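I met Janaka Akanda on a wet Monday in the kitchen of the shared allotment hut at Geltatside, where he had already got the kettle on and was halfway through a packet of ginger biscuits. I'd come to ask how a group of neighbours ends up looking after a tool library together, and he laughed before I'd even sat down. "You want to know who's got the key," he said. "That's what it always comes down to!"

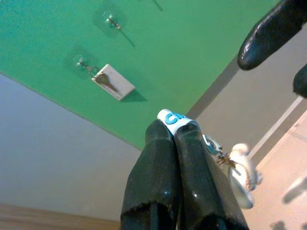
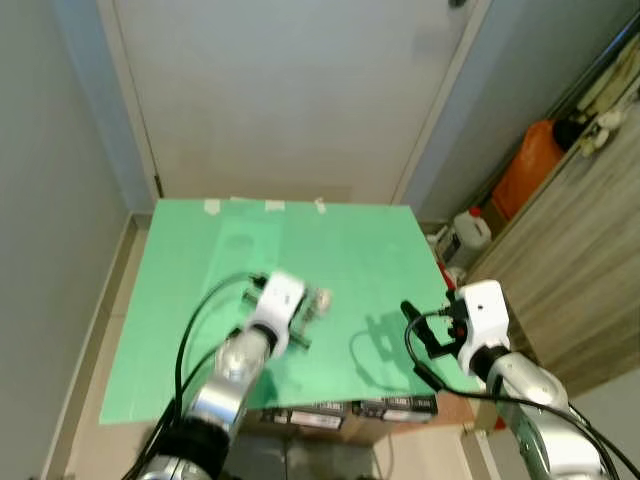
According to Irfan Marwat, the trouble began long before anyone talked about keys. People were happy to lend a spade to next door but went all shy when it came to strangers from Prelurley, three streets away, and for the first winter they had 66 things on the list and hardly a soul borrowing any of them.

Janaka nodded along to this (they've clearly told it before). "We had a lovely hedge trimmer and it sat there from October to spring," he said. "Then one woman borrowed it, did her whole road, and everybody wanted it the same weekend."

So they made rules. Nothing goes out for more than nine days, and you can have four things at once, though he admits he has broken that one himself. I asked what happens when something comes back broken and he pulled a face. "We mend it, or Irfan mends it and I hold the torch. I did a whole evening on a wheelbarrow. I hated that wheelbarrow."

There was a proper falling-out over fines – I'd heard bits of it already from a friend in Werormont – and I wondered if he'd want to talk about it. He did, at length. Some eight people stopped coming when the fines came in, and most drifted back after they were dropped. "I was for them, you know. I was dead wrong. If you charge someone a pound for being late, they think they've paid for it and keep the drill another week."

I liked him a lot. He talks with his hands and forgets his tea, and he wanted to know about my own shed, where I own two identical saws and can never find either. He told me to bring one down. I've said I will, once I've worked out where they are.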